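Drulow Home Forum > Laundry and Closets > Folding on the floor vs. a table?

fiadzo_flats
Posted April 1, 2021
OK so question for the folding people. I do all of mine on a woven mat on the floor, piles along the back, work in front of me. My sister in law says this is insane and I need a table. Knees are fine so far. What does everybody else do? Also how do you deal with collared blouses, mine always end up with one corner of the collar bent over and then its like that forever

mothballmeg
Table. Always a table. I did the floor for years in my old place and my back still hasn't forgiven me. Counter height if you can get it.

24socks
floor here. A table fits what, three piles before stuff starts sliding off? floor you just keep going outward

ketia_linens
Depends on the floor tho. Hardwood with nothing on it = dust on everything. Mat is fine. Sheet over carpet is fine. Bare tile no.

As for collars, button the top button BEFORE you fold. Face down, sleeves in, then fold up from the hem. Collar never gets touched.

mothballmeg
Disagree about face down. Face up, collar popped flat with your hand, fold the sides back behind. You can see what you're doing

fiadzo_flats
ok pics of the mat setup, polka dot one is the problem blouse

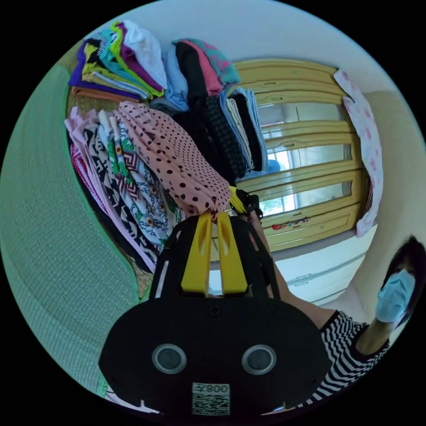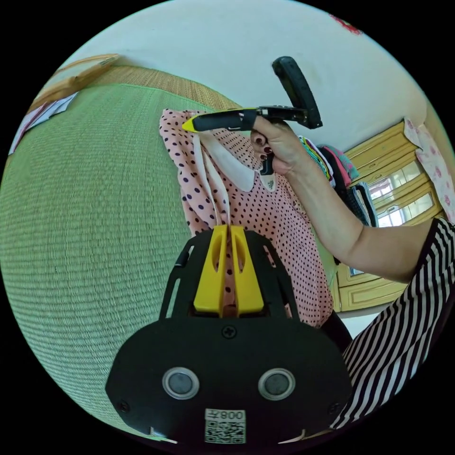
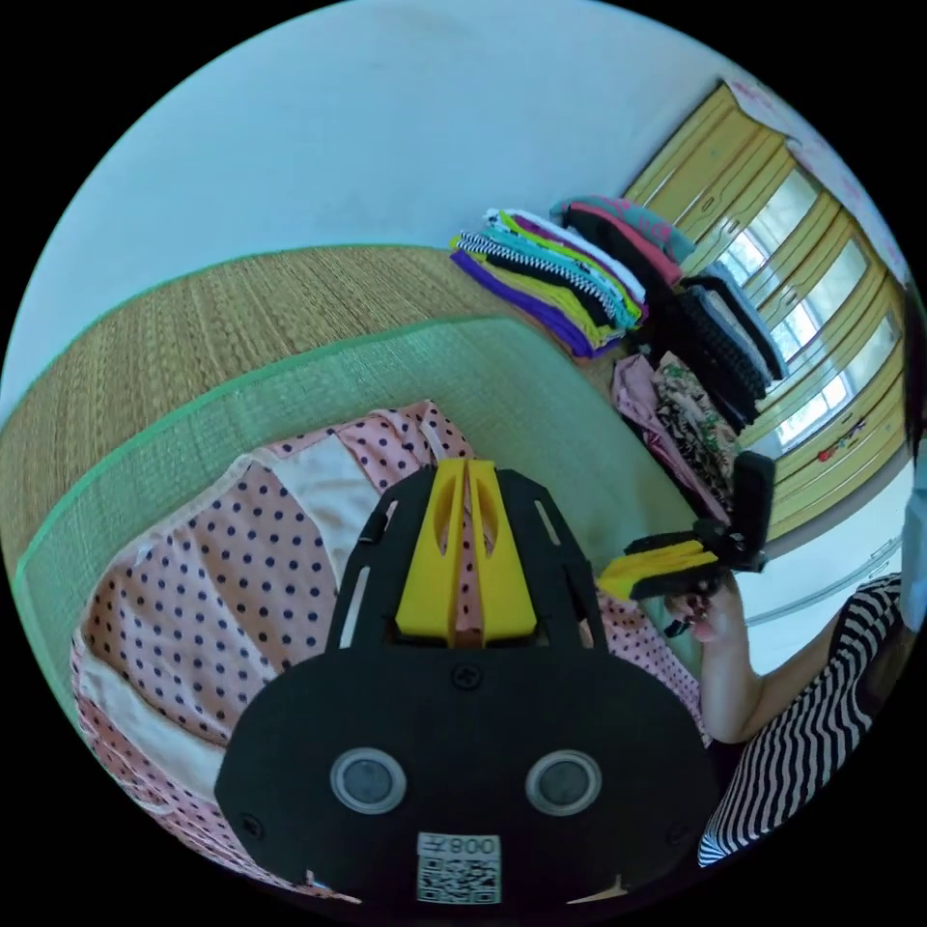
piles, the blouse with the white collar, blouse on the mat

ketia_linens
Love that pink with the navy dots. With a rounded collar you have it easier than you think, no points to bend. Button it and leave it alone.

24socks
see look at those stacks. that is a floor folder who knows what they're doing. the purple and lime green ones are so cheerful

rowhouse_37
Your stacks are mixed though?? One pile has purple, lime green, black, stripes, white all together. Is that by person or by drawer or what. I'd go nuts. I sort by type first, all the tees, all the knits – THEN fold. Saves so much walking back and forth to the dresser

fiadzo_flats
By drawer. Colors I don't care about. Knits do get their own pile, dark ones anyway, they leave fuzz on everything

rowhouse_37
OK knits separate I can respect

mothballmeg
Nobody's talking about height. Once a pile gets over a certain point the bottom stuff is creased no matter how nice you folded it. I stop at a hand and a half. And don't lean them on each other, they all go over when you pull one out

24socks
meg it's clothes not a bridge

mothballmeg
I ironed 200 napkins for a wedding last November, I have earned my opinions

quiltandkettle
Coming in on the mat. We have a woven one too and the weave prints on thin fabric if you leave things lying on it overnight. Little lines all over. Rayon is the worst. Lay a pillowcase down first for anything thin, takes two seconds. Cotton doesn't seem to mind

fiadzo_flats
oh!! that explains my gray rayon top. thought it was the dryer

ketia_linens
Could still be the dryer. Mine does lines when I overfill it.

quiltandkettle
Parallel lines close together = mat. Random creases = dryer. Ask me how many shirts it took

rowhouse_37
Does anyone use one of those plastic folding boards? Got one at the Zastonden outlet, used it twice. Great for tees, useless for anything with a collar or a gathered sleeve. It's behind the hamper now

24socks
same. mine props a window open

mothballmeg
I use mine every week lol. Works fine on a TABLE

fiadzo_flats
Ok trying both collar ways on the next load, buttoned face down and megs way face up. Sticking with the floor sorry meg. Will put a pillowcase under the thin stuff

ketia_linens
Report back on the collar. And shake it out by the shoulders before you start, I forgot to say that part, the sleeves lie so much flatter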